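### 4.2 Recall of item location

Participants (n = 213) completed the shelf-recall task in two sessions held in March. In each session they studied a printed floor plan and then placed item labels on a blank copy. Scoring followed Drummond and Aitken, with a label counted as correct if it fell within the right bay.
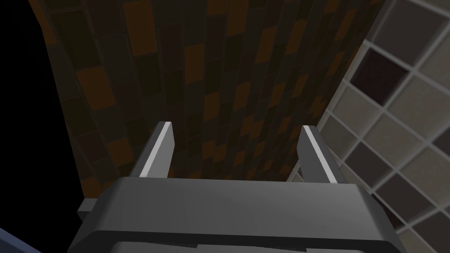
**Figure 2.** Simulated view with a parallel-jaw gripper in the foreground.

Recall fell between sessions for the Larberg plan but held steady for the Menier plan. Age had no clear effect on either. We dropped two participants who left the second form blank; the results did not change. Response times were skewed and were log-transformed before analysis. Order effects are treated in Section 4.3.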